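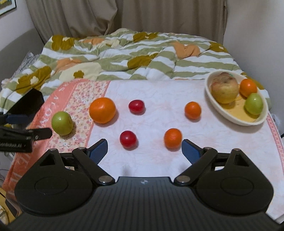

Figure 4. View from the hand-held gripper during the open-day task. Loose fruit and cherry tomatoes lie on a white cloth, with the bowl at the upper right.

29/08/2019 — Sirdale Automation Group

3.2 The Open-Day Demonstration

The second part of the study was carried out during the Sirdale open day in Muvwood. Visitors were invited to use a hand-held gripper to move fruit from a cloth into a bowl. The task had been tried in February with staff only, and the rules were left unchanged so that the two sets of recordings could be compared.

Each visitor received a short spoken introduction and was allowed 2 practice grasps. In all, 348 grasps were recorded over the day. Of these, 11 were set aside before analysis because the visitor had let go of the handle.

The items differed in size and surface. As Figure 4 shows, a cherry tomato and an apple place very different demands on the opening between the finger pads, and the soft ground beneath them adds a further difficulty — a round item may roll when a pad touches the cloth first. Visitors were free to choose the order in which they picked up the items. Grasp order is treated separately in Section 4.

Related items
Wevard: Notes on Finger Pad Wear
The Simon Task Set, Second Release
Planning Public Demonstrations at Sirdale

Shares: 11 | Comments: 4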